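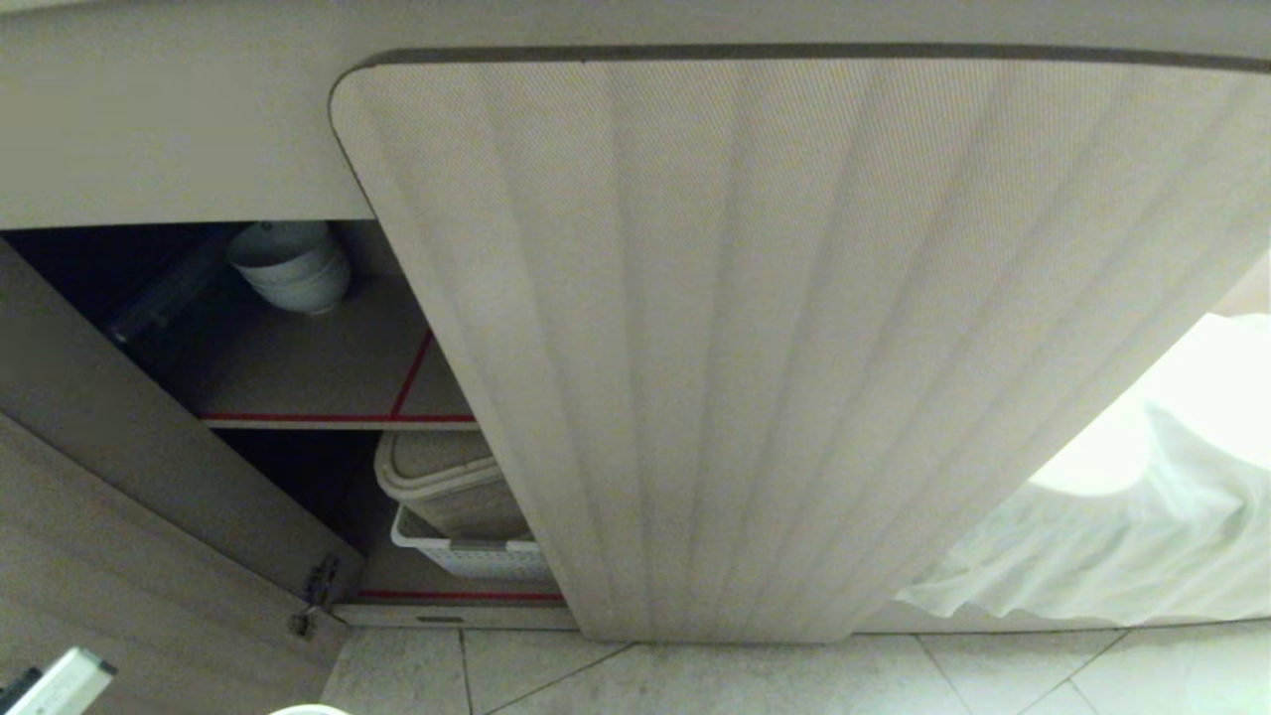
**How do I get the red clay out of white tennis socks?**

Let the clay dry completely, shake and brush the socks outside the house, and soak them in cold water with a little soap before they go into the machine. Never start with hot water. In my experience the hot water fixes the orange colour in the cotton and after this it stays there for the whole life of the sock.

I play on clay from spring until the leaves fall, and I have collected these tips for the members who ask me the same things every season. Most of them need only what is already in the house.

## Socks and white clothes

1. Turn the socks inside out and beat them against a wall or a fence. Much more clay comes out than you expect.
2. Turn them back and brush the toe and the heel with a dry nail brush.
3. Fill a bowl with cold water and put in the socks. Change the water when it becomes orange, and repeat until it stays nearly clear.
4. Rub plain hand soap on the places which are still coloured. Leave it for one hour.
5. Wash as usual, but separately from the bed linen. I once had pink pillow cases and I do not wish this to anybody.

For shirts and skirts the same method is good, only do not beat them. Look at the care label first if there is printing on the fabric. Bleach I do not recommend, it makes the elastic parts yellow and weak.

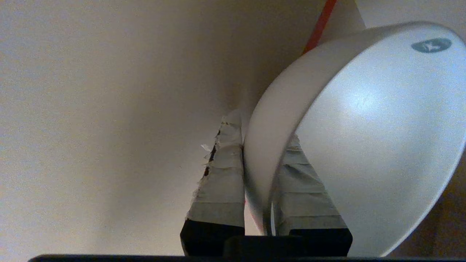

*A large white bowl with a small teal logo.*

## Shoes

Clay shoes have a fine pattern in the sole, and when it is full of clay you slide more than you want. Knock the soles together when you leave the court. At home, use an old toothbrush and go along the pattern, from the toe to the heel. A wooden toothpick helps for the hard pieces.

Take out the insoles every time. Fill the shoes with newspaper, and change the paper after two hours, as the first paper takes most of the moisture. Please do not put the shoes on the radiator. The glue becomes brittle and the sole opens at the front, and this is a sad way to lose a good pair.

Laces can be washed with the socks. Put them in one sock and make a knot in it, otherwise they go around everything in the machine.

## Grips

An overgrip which is only dirty can be wiped with a damp cloth and dried in the shade. An overgrip which is shiny must be changed. When you wind the new one, begin at the bottom of the handle, pull it lightly, and let each turn lie a little over the turn before. Right-handed players usually wind in one direction and left-handed players in the other, so look at how the old one lies before you remove it.

Dayana Valdovinos from our ladies' team keeps the small finishing tapes stuck on the inside of her racket cover. I have copied this and I have not lost one since February.

If the handle under the grip is sticky from old glue, rub it with a few drops of cooking oil on kitchen paper, wait a little, and then clean it very well with soap. Any oil which remains will make the new grip turn in your hand.

## Where to keep the rackets

Strings do not like heat and they do not like damp. The car in summer is the worst place, and the cellar is not much better. I keep mine in the hall cupboard, standing, with nothing heavy leaning on them. My oldest one is a Seidel which I bought in 2016, and the frame is still without a crack.

Do not close a wet towel in the bag with the rackets. Hang the towel first, then open all pockets of the bag and leave it so until the next morning. Against the smell I put some baking soda in a thin sock, tie it, and leave it on the bottom of the bag.
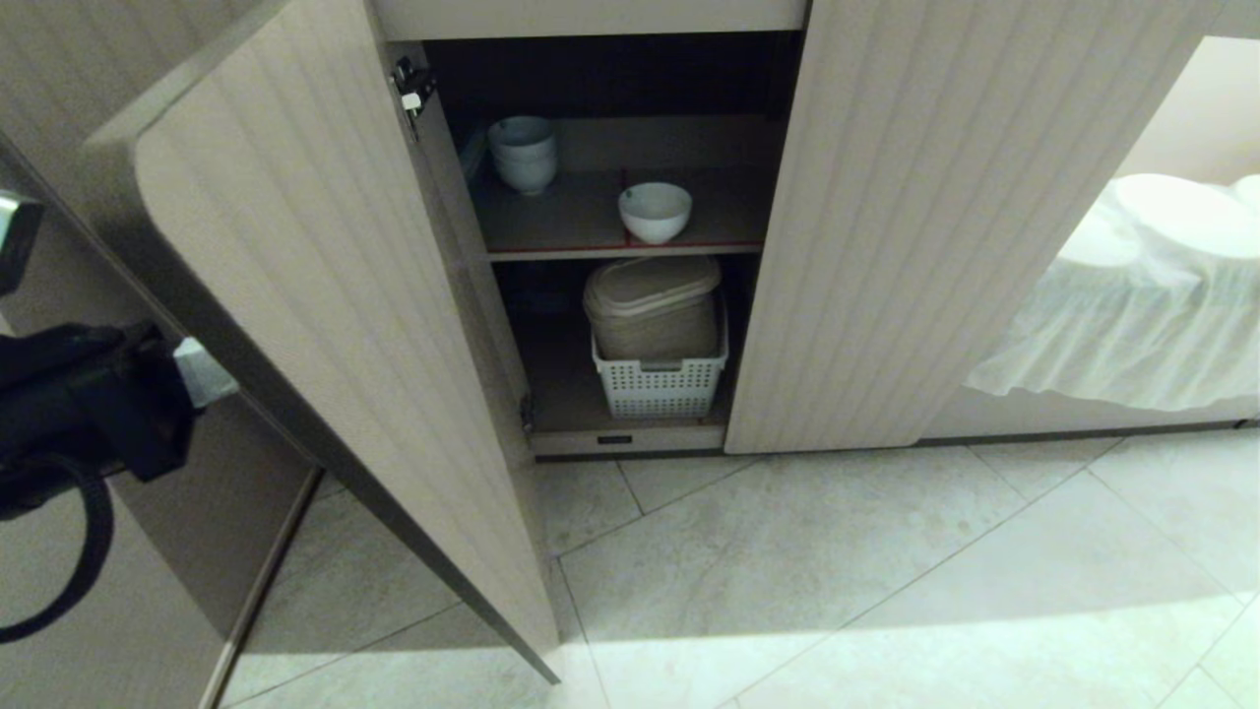
## Old balls

Balls that are too soft for a match are still useful in the house:

- Cut a cross in four balls and push them under the legs of a chair which scratches the floor.
- Put two clean ones in the dryer together with a down jacket. The feathers separate again. Use low heat and new-looking balls, because a clay ball will give colour to the jacket.
- Hold one with a cut in your hand to open a tight jar. The rubber side must touch the lid.
- Roll your bare foot over one while you read. It is pleasant after a long match.

Balls which have been in a puddle I dry on the window sill, and I use them only for practising the serve.

*Last changed 21 April 2022*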